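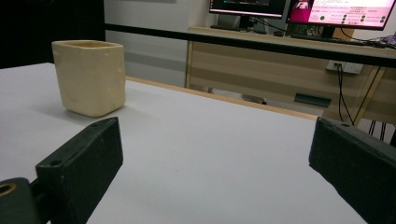 Mawar Purba
Home and Kitchen Columnist
6th June

My mother kept her kitchen table covered in a plastic cloth for my entire childhood, and I swore that when I had my own place I would have a bare white one and never cover it up. Well, I got my white table. I have now spent years learning what gets turmeric off it, so you may as well have the benefit.

Pale surfaces are lovely and they are also hard work. Everything shows. Coffee rings, pencil marks, that faint gray haze that builds up where people rest their arms, the pink shadow left behind by a wet paper napkin (red napkins, never again). I've had readers write in about painted tables, laminate counters, melamine shelves and a white desk from Hullska that somebody's teenager had used as a cutting mat. Most of what follows works on all of them, but do try it in a corner first, somewhere that normally sits under the fruit bowl.

The everyday wipe

Warm water, a drop of dish soap and a soft cloth. That's the whole recipe. I used to squirt soap straight onto the table and then wonder why it always felt sticky, and the answer was that I was leaving half of it behind! One drop in a bowl of water does a big family table. Go over it again with a cloth rinsed in plain water, then dry it with an old dish towel. The drying matters more than you'd think, especially if your water is hard like ours, and a table left to dry by itself will have streaks you can only see at breakfast when the light comes in low.

I keep two cloths for this and they are different colors, blue for washing and yellow for rinsing. My husband thinks this is fussy. He also uses the dish sponge on the table, the one that's just been around the frying pan, and then asks me why it smells of onions.

Turmeric, curry and tomato

Speed helps. If you catch turmeric in the first few minutes it will mostly come up with soapy water. If you don't, make a paste of baking soda and water, about as thick as toothpaste, and spread it over the stain. Leave it for 30 minutes, keep it damp with a few drops of water if it starts to crust, and wipe it away gently. Don't scrub. Baking soda is mild but it's still a powder, and on a glossy finish you can rub yourself a dull patch that will bother you much more than the yellow did.

What's left after that, I leave to the sun. I mean it! Turmeric fades in daylight like nothing else I know. I had a yellow splotch near the window end after a birthday lunch, a big one, and I pushed the table over so the light fell on it and just got on with my life. It took several sunny days, and by the end I had to hunt for the spot. Tomato is slower to fade but usually comes up with the paste.

Ink and marker

Ballpoint comes off with rubbing alcohol on a cotton ball. Dab, turn the cotton to a clean side, dab again. If you wipe you just make a blue cloud. Keep the alcohol well away from anything painted or varnished until you've tested it, open a window, and don't do it next to a lit stove. Permanent marker sometimes gives up if you scribble over it with a dry-erase marker and wipe them both off together, which is a very satisfying thing to do and the kids will want a turn.

Pencil is the easy one. A plain white eraser, used lightly.

Heat marks

I wish I had better news. A white ring on varnished wood is often moisture trapped in the finish, and you can sometimes coax it out with a hair dryer on low, kept moving the whole time. A brown mark on laminate is a scorch and it's there for good. I have one the size of a jar lid and I put the salt on it.

So, trivets. I had a pretty set of cast iron ones from Utum and they scratched the table every time somebody slid them across, so I glued felt dots to the feet. The dots fell off in the first week because I'd stuck them onto greasy metal. Wipe the feet with alcohol first, let them dry, press each dot down hard and count to 60. Mine have been on since October.

Feet, bases and rough bottoms

While you have the felt out, go around the house and turn everything upside down. The bottom of a handmade mug is often unglazed and it will sand your table like you asked it to. Same with plant pots, pencil cups, some candle holders, and anything with a grainy finish. You can smooth a pottery foot with fine wet sandpaper, 200 grit or higher, a few turns with water running over it. Keep it wet so you aren't breathing the dust. For things I don't want to sand I use felt, or the clear bumpers that are sold for cabinet doors – a sheet of them from Grurkard cost me 79 cents in the clearance bin and I'm still working through it.

Lamps are the sneaky ones. They sit there for years and then somebody moves one to dust and there's a long scratch. Lift, don't drag!

Wooden edges

If your table has a strip of wood around it or along one side, treat that part separately. Water likes to sit in the join, and once it gets in there the wood swells and the strip starts to lift. I run a dry cloth along the join after every wipe and, now and again, go around it with a soft old toothbrush, dry, to flick out the crumbs. If the wood is oiled, put masking tape along the pale side before you re-oil it, because oil creeps, and then take the tape off the same hour. I left mine on overnight once and spent the next morning with a butter knife and a bad attitude.

A strip that has already started to lift can be glued back with ordinary wood glue. Work a little in with a toothpick, wipe off whatever squeezes out with a damp cloth, tape it down tight and leave it alone until the next day.

Scratches

Fine ones on a white finish are mostly dirt sitting in a groove. Clean them with the baking soda paste on a fingertip and a lot of them will seem to vanish. For deeper ones you can buy a white repair crayon or use appliance touch-up paint, the tiny bottle with the brush in the cap. Whites are never the same white, mind you. Put a dab on a scrap of paper, let it dry and hold it against the table before you commit. My first bottle was so much bluer than the table that I'd have been better off with the scratch.

What I don't use

Bleach, because it can yellow some finishes and I don't like it near food. Scouring powder. Furniture polish on anything that isn't wood – you get a smeary film and the plates slide around. Magic-type melamine sponges I do own, and I use them on scuffs, very lightly, but they are a fine abrasive and if you go at a shiny table with one every day it won't be shiny for long.

Several of you asked about the wax I mentioned last time for the wooden edge. It's the Santoso one in the flat tin, the natural color and not the honey, which goes orange on pale wood. A smear on a rag is plenty. Buff it off after ten minutes or so, and keep the lid on tight or it dries to crumbs.

Next time I'm doing drawer runners, so if you have one that sticks, write and tell me which way it sticks.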